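Fruit on the Counter: What to Keep in the Basket and What to Keep Out of It

Several of you wrote in after the January issue asking about fruit. The question came in different forms, but most of it was the same complaint: bananas going brown in two days, pears that are hard on one side and mush on the other, and a bowl that never seems to get emptied all the way down. Shu-fen Lam, who runs the kitchen basics evening at the Oltcombe center, covered storage at her last class, and this item is mostly her notes with a few of mine added.

Start with the container. A deep ceramic bowl looks nice but is a poor place for fruit. The pieces at the bottom carry the weight of everything else and get no air, and you don't see them until they leak. A shallow basket with open sides does a better job. Molded plastic weave is fine. It is cheaper than real rattan, it can go in the sink, and it does not shed bits or snag a dishcloth. Shu-fen likes a rectangular one for a practical reason: it sits against the wall and takes up less counter than a round one holding the same amount.

Size matters more than people expect. If the basket is large, you will fill it, and then you will have more ripe fruit than you can eat. For a household of two or three, pick one that holds what you get through in five days. If you shop once a week, keep the remainder in the refrigerator or in a paper bag in a cool cupboard and move it over as space opens up.

Line the bottom with a folded paper towel or a clean cotton napkin. Plastic weave has ridges, and a soft peach or plum left on ridges will bruise in stripes. Change the lining when you wash the basket. Firm apples and oranges don't need it.

Washing is simple. Take everything out, shake the crumbs and stem ends into the trash, and put the basket in warm water with a little dish soap. An old toothbrush gets into the holes. Most of the dirt collects low down where the wall meets the floor, and on a dark basket you won't notice it, so scrub there whether it looks dirty or not. Rinse, turn it upside down on the rack, and leave it overnight. Don't put fruit back while there is still water in the weave. Every couple of weeks is enough, or the same day if something has burst. Check the label before using the dishwasher, as some of these baskets warp on a hot cycle.

Now the bananas. They ripen fast and they give off ethylene, a gas that pushes other fruit along too. In a basket with avocados or hard pears this can be useful. In a basket with apples you bought to last the month, it is a waste of apples. The plain answer is to give bananas their own spot on the counter, outside the basket, and bring one over when you want something else to ripen.

Single bananas are worth buying. Most stores will let you break up a bunch, and there is no rule that says they all have to be at the same stage. Zihan Feng, who lives alone and used to throw out half of every bunch, now buys one yellow, two with some green at the tips, and one that is nearly all green. That covers most of a week. When the yellow one is gone the next is usually ready.

Keep bananas out of direct sun and away from the stove and the top of the refrigerator, which is warmer than the rest of the kitchen. Wrapping the stems in plastic gets recommended a lot. Shu-fen has tried it and found a small difference, not enough to bother with. A ripe banana can go in the refrigerator. The skin will darken but the inside holds for several more days. A green one should stay out, as the cold stops it from ripening properly.

When one gets past the point where you want to eat it, peel it, cut it into chunks, and freeze it flat on a tray before moving it to a bag. Freezing it in the skin works, but you will regret it when you try to peel it.

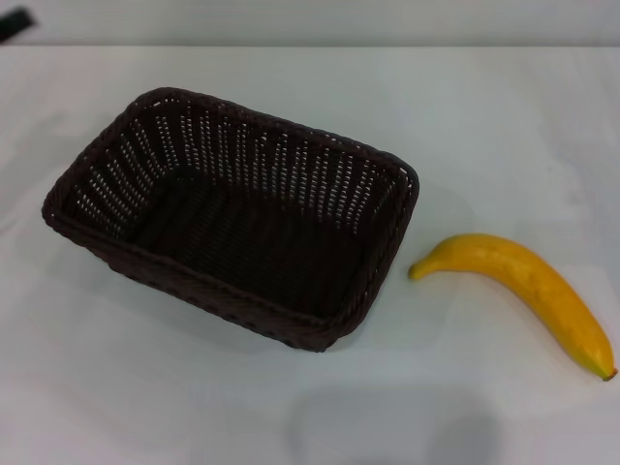
Basket empty and ready to fill, with the banana kept to one side.

A short list of what goes where, for the refrigerator door:

In the basket: oranges, lemons you will use this week, kiwis, pears, peaches, plums, mangoes, avocados that still need time.

On the counter by themselves: bananas. Tomatoes too, stem side down on a plate.

In the refrigerator: grapes, berries, cherries, cut melon, anything already ripe that you won't get to today. Apples keep far longer here than on the counter. Put them in the drawer, away from the lettuce and carrots.

Somewhere else entirely: onions and potatoes. They need a dark, cool place, and they should not be stored together. We still see them in fruit baskets in a lot of kitchens. The potatoes sprout and the fruit picks up the smell of the onions.

Once the basket is filled, go through it in the morning while the coffee is on. Pick up each piece and look at the underside. Anything soft gets eaten first or moved to the refrigerator. Anything with mold goes out, and whatever was touching it gets rinsed and dried. Put newer fruit toward the back and older fruit in front.

On fruit flies: an empty, clean basket won't attract them, but a sticky one will. If you already have them, put all the fruit in the refrigerator for a few days, wash the basket, and set out a small glass of cider vinegar with a drop of dish soap in it. Check the drain and the recycling as well. One reader traced hers to a juice carton that had never been rinsed.

Shu-fen's next kitchen basics evening is on dry goods: flour, rice, beans, and what to do about pantry moths. It starts at 7 p.m. in the upstairs room and there are 17 places. Bring a jar with a lid that fits. Sign up at the front desk or reply to this newsletter. If you have a storage question you would like covered in the next issue, send it the same way and say whether we can use your first name.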